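Season mode save data — what does it really keep?

Retro Sports Carts > General Discussion > Save and Battery Questions

pinchrunner_8
Picked up a loose copy of Kusico Pro Hockey last weekend. The label is gone but the board is clean. I started a season with the Sunville team and got 8 games in. When I turned it back on Thursday the standings were there but all my player stats were zero. Is that the battery going, or does the game just not save individual stats?

dumpandchase
It saves goals and assists only. Penalty minutes and shots are wiped every time you power off. If goals are gone too then you have a battery problem.

pinchrunner_8
Goals are gone too. My center had a bunch and now he shows nothing.

Marlowe St Arcade
Then I disagree with the battery theory. If the battery was dead you would lose the standings as well. It's all on the same chip. What you are describing is what happens when you trade a player or rename one in the middle of a season. The game rewrites the roster block and the stats go with it.

dumpandchase
Renaming doesn't do it. I have renamed half my team between games and the stats stayed put. Trading does, yes.

Marlowe St Arcade
Depends on which version you have. The first run has the bug with renaming. The second run fixed it. Check the title screen. If the copyright line is under the logo it's the first run, if it's at the bottom of the screen it's the second.

pinchrunner_8
It's under the logo. And I did rename my goalie after game six. So that's probably it.

icing_call
Sorry but a weak battery can absolutely do this. Mine kept the standings for months and lost other things at random. I measured it and it was way down. New battery, no problems since. I would at least test it before you put another 50 hours into a season.

Marlowe St Arcade
Fair enough, test it. I still say it's the rename.

lefty_wing
Slightly off topic but does anyone know the real limit on created players? The manual says one full team. I've seen people claim you can fill the whole league if you use the password from the Henriques magazine ad.

dumpandchase
You can't. The password gives you 300 skill points to spend instead of 267 and that's all it does. The number of roster slots stays the same.

lefty_wing
That's a shame. I wanted to rebuild the Kuseck team with my old rec league roster.

dumpandchase
You can still do that by overwriting the Sunville team and calling it Kuseck. The uniforms will be wrong. Do it before the first game of the season — not after, for the reasons above.

icing_call
I did something like that years ago with my cousins. We used the fast skaters for everybody and nobody could check. Lost most of our games by a lot. Put at least a few points into strength on your defensemen.

Made an early dinner and then played three periods against the computer. 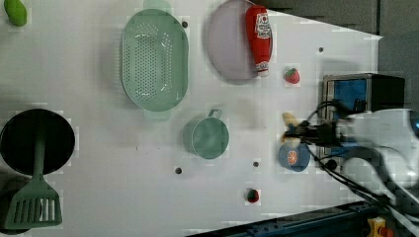 Reply from pinchrunner_8
Update on the cart. I opened it up and tested the battery and the reading was fine, so it looks like Marlowe was right about the rename. I erased the season and started over with the names set first. Four games in, powered off twice, and the stats are all still there.

icing_call
Good to hear. I'd still swap the battery at some point. They don't last forever.

Marlowe St Arcade
No argument there. Just write your standings down on paper before you do it, because the save goes when the old one comes out.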